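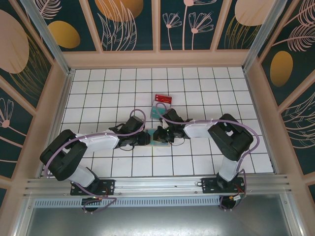 Darlene Fortin runs data collection for Cunora, a small firm that teaches robot arms to sort and pack. Most of her working day is spent gathering examples: a person guides the arms through a job, the movements and the camera views are saved together, and the result goes into the pile that the learning system is trained on. The task this month is handling small flat packages. Two arms fixed to one rail share a tiled work surface, with patterned panels on three sides, and the packages go down on the tiles in a different arrangement each time. "People expect something grander," Fortin says. "It's packets on tiles, over and over. That's the job."

The target for this task is 2,000 usable examples. When we spoke, in November, the team had 977. A session is 30 examples, after which the operator has to stop, whether they feel tired or not. Fortin brought that in herself after looking back over older recordings.

"You could see it in the movements. By the end of a long run people were cutting corners, dragging a packet when they should have lifted it. A person watching would let it go. The model doesn't know it's sloppy, so it learns sloppy."

She came to the work from a packing line at Pendska, where she trained new starters. She says the two jobs have more in common than she expected, though a new starter will ask if something is unclear.

The first batch for the current task went badly. The operators had been told to begin every example from the same layout, and they were very good at it. The trained system then managed that one layout and little else. "Move a packet a hand's width and it would reach for where the packet used to be," Fortin says. In the end 171 examples were set aside. They are still on the disk, in a folder called Girkine, which was the name of the task at the time.

Now the layouts come from a printed sheet, and the operator is asked to follow it even when it looks awkward. Some have packages touching or partly overlapping. Those take longer, and she wants plenty of them.

I asked what makes an example good. She thought about it for a while.

"It has a clear start and a clear end. The arms don't wander about in between. If there's a mistake, I'd like to see it put right, because the system needs to know how to get out of trouble as well. What I don't want is someone stopping halfway to think. That's a pause in the data, and then you get a robot that pauses for no reason."

Using two arms makes this harder. Operators tend to favour one hand, and the other arm ends up hovering. Fortin keeps a tally of which arm makes the first move and changes the sheet if one side gets ahead.

Checking takes up her afternoons. She watches each recording at double speed in Strand, the company's own review tool, and marks it keep, drop or ask. The last of these means a chat with the operator – usually a short one. She used to leave the checking until the end of the week, but by then no one could remember what they had been trying to do.

Once the packets are finished, the team moves on to soft bags, which she is not looking forward to. "They never lie the same way twice," she says. "We'll need a new sheet."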